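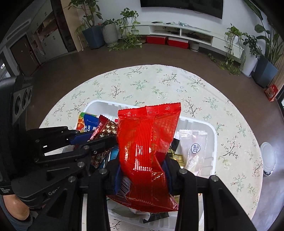 Plivstead Changes Its Rules for Home Sale Deposits

Monday, April 3, 2023

The town of Plivstead has approved a new rule for the deposits that buyers pay when they make an offer on a house. From August, the deposit must be held by an independent account holder and not by the agency that is selling the home. The rule is valid for all sales of houses and apartments inside the town limits, also for new construction.

Until now each agency could decide by itself where the money was kept. Most of them used a separate bank account, but there was no duty to do so, and buyers who withdrew from a purchase had sometimes to wait many weeks before their deposit came back. The town office says it received 100 written complaints on this matter last year.

Under the new rule a deposit must be returned within five working days after a purchase is canceled, if the buyer has canceled for a reason which is named in the contract. Such reasons are, for example, a failed inspection or a loan that the bank did not approve. An agency which keeps the money longer can be fined up to $3000.

Flulell, the largest agency in Plivstead, said in a statement that it supports the change and has already started to move its deposits. Last year 2203 homes were sold in the town and its suburbs, and Flulell was the listing agency for almost half of them.

The smaller agency Gravo was more critical. It wrote to the town that independent account holders ask a fee for every sale, and that the rule does not say clearly who must pay it. Gravo expects that in many cases the fee will be added to the closing costs of the buyer. The town office answered that buyer and seller are free to divide the fee as they wish, but the division must be written in the contract before it is signed.

Offers that are signed before August stay under the old rule, even when the closing takes place later. Buyers who are in the middle of a purchase can ask their agency to move the deposit earlier, but the agency is not obliged to agree.

A list of the approved account holders will be available at the town office and on its website before the rule starts.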